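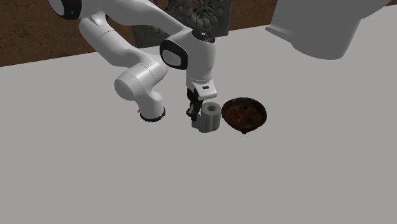
February 11, 2026. Second toile for the Drindine coat is cut and basted, and I'm much happier with the shoulder! Took 10 mm out of the sleeve cap (the first one puffed like a bad eighties bridesmaid) and moved the notch back. I'd love the sleeve to bend the way that white arm does at its elbow, one smooth curve and then down to a black band at the end, so I'm trying a two-piece sleeve with a ribbed black cuff. The Pillai wool came in at 272 grams, a bit heavy for it, but it presses beautifully. Almost 80 cm left on the roll, so no more recutting the collar, please. Lining still to come from Lerkanstead. Fitting on the form tomorrow, hem after that.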